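Belelik Open Day Demonstration Set

Data card and release notes

Summary

The Belelik Open Day Demonstration Set is a collection of simulated tabletop manipulation episodes prepared for the annual open day of the Plomthorpe robotics laboratory. The episodes were generated in October and shown to visitors on the large display in the main hall. The set is now released in the same form in which it was shown, together with the session notes kept by laboratory staff.

The set contains 422 episodes in 4 task groups. Each episode was rendered on Messina, the laboratory's in-house simulation server, and stored with its joint positions, gripper state, camera stream and a short written instruction.

Background

The open day is intended for school groups, local employers and members of the public. In earlier years the laboratory ran a physical arm behind a safety screen. Waiting times were long, and only a small part of each group could see the table. For this edition the demonstration was moved into simulation, and visitors chose a task from a printed card at the operator's desk. The operator then started the matching episode or, during the afternoon sessions, controlled the arm directly while the group watched.

The program consisted of seven sessions between 10:00 a.m. and 4:30 p.m. A short talk on robot grasping opened each session. The Narner teaching unit supplied the talk and the printed cards.

Contents of the release

The top-level folder holds the following items.

episodes: one subfolder per episode, numbered from 001 to 422
cards: the text of the task cards, one file per task group
notes: session notes, lightly edited for spelling
splits: the lists used to divide the episodes into training and evaluation parts

The training part holds 300 episodes. The remaining 122 are kept for evaluation and should not be used for training.

Task groups

Group 1, Bottles. The instruction names a bottle by the color of its cap, and the arm is to pick up that bottle from among the others. Instructions in this group use plain color words only. Where two or more bottles share a cap color, any bottle of that color is accepted. In the layout shown to visitors, six clear bottles stand close together on a pink tabletop, with red, blue and green caps, and an orange multimeter lies to one side. The red cap is the only one of its color, and "the red bottle" was the request most often made by younger visitors.

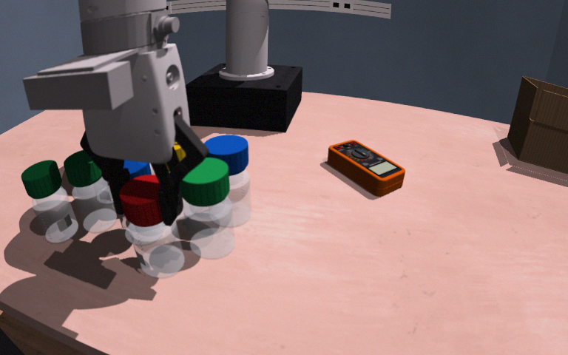
Group 2, Sorting. The arm moves small parts into trays according to the card. Trays are fixed to the table and do not slide when touched.

Group 3, Stacking. The arm places one block on another. An episode is complete when the upper block has stayed in place for four seconds.

Group 4, Free requests. The instruction was spoken by a visitor and typed by the operator. Wording in this group varies widely, and some instructions could not be carried out. These episodes are retained and carry the label "declined" in the notes.

Collection procedure

Episodes in Groups 1 to 3 were prepared before the open day by trained operators. Object positions were changed between episodes. Episodes in Group 4 were recorded during the sessions. No sound or video of visitors was recorded, and the typed instructions were checked for personal details before release.

Known limitations

Bottle contents are not simulated, and results from Group 1 should not be applied to filled containers.
Shadows are computed at a lower quality than the objects and may show blocky outlines.
The display of the multimeter has no working readout. Tasks that depend on reading a value are not supported.
Group 4 is small and reflects the interests of one day's visitors.

Permitted use

The set may be used for teaching, research and public demonstration. Users are asked to cite it as "Belelik Open Day Demonstration Set, Plomthorpe." Redistribution of changed versions is allowed if the changes are listed in the README.

Maintenance

Errors should be reported to the data desk at Plomthorpe, with the episode number and the name of the affected file. Corrected episodes keep their original numbers, and each correction is entered in the change log in the notes folder.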